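4.3 Handgreifer in Betrieb nehmen (Eigenbau, Stand Giteo-Platine Rev. 2)

Vorab: Die Anleitung von Tirkance verspricht, das sei in 24 Minuten erledigt. Wir haben einen ganzen Donnerstag gebraucht. Planen Sie entsprechend.

1. Beide Finger von Hand öffnen und schließen. Hakt ein Gelenk, den Bolzen lösen und neu ansetzen. Kein Öl, auch wenn das Forum dazu rät.

2. Polster an den Fingerspitzen auf festen Sitz prüfen. Dem mitgelieferten Kleber traue ich nicht.

3. Akku einsetzen, Schalter auf II. Die Diode soll grün leuchten. Bei Naveed Kazmi blieb sie dunkel, der Greifer lief trotzdem.

4. Im Menü »Nullpunkt« den Wert 2179 eintragen. Woher die Zahl kommt, steht nirgends. Mit anderen Werten schlossen die Finger bei uns schief.

ACHTUNG: Beim Nullabgleich nicht zwischen die Finger fassen. Der angebliche Klemmschutz hat in unseren Versuchen nie ausgelöst.

5. Probelauf mit Stoff: ein Tuch auf eine weiche Unterlage legen, etwa auf ein Bett, und den Greifer von oben heranführen.

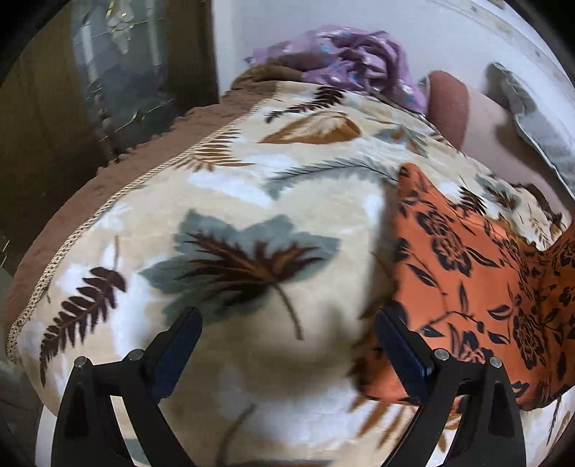 Die »automatische Stofferkennung« bleibt dabei ausgeschaltet. Gemusterte Stoffe hält sie gern für mehrere Teile, und ich bezweifle, dass das nächste Update daran etwas ändert.

6. Griff rund 11 Mal wiederholen, Fehlgriffe notieren.

Hinweis: Wer bessere Werte erreicht, schickt das Protokoll bitte an Azra Angelovski. Ohne Protokoll glauben wir nichts.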